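Sketstead Set-up Guide, Section 4: Recording a laundry session
By Luminița Văduva, March
Reading time: 2 minutes

Welcome back! By now the arms should be powered and homed, so we can get on to the part most of us enjoy, which is teaching the policy to handle cloth.

1. Put the wicker tray in front of the washing machine and open the door fully.
2. Start the wrist and head streams together, and look at both before you move anything. 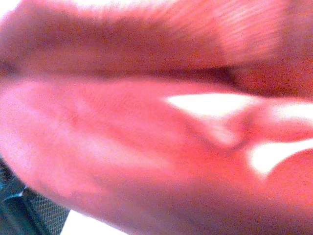
3. Set the recorder to 24 frames a second and leave it there for the whole session - mixed rates caused us no end of bother in the first round.
4. Guide one gripper to a garment, close it gently, and lift until the cloth hangs clear of the tray.

Note: please keep the clumsy attempts as well as the graceful ones. Our training set holds 2379 episodes, and 735 of those are failed grasps that Deepak Maurya labelled by hand. When we trained without them, the policy seldom tried again after a slip, and with them it recovered far more often.
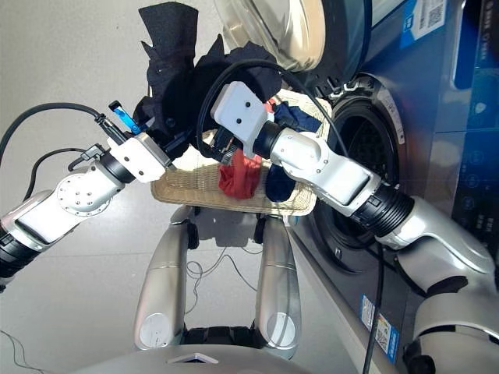

5. Bring the second arm in slowly, and stop if the two grippers come close to touching.
6. Save the episode, muddle the garments up again and carry on until you have 80.

Caution: keep trailing cables well away from the machine door, and keep your own fingers out of the grippers while the arms are live.

Settings for training are in Section 5.

We use cookies to remember your preferences. Accept | Manage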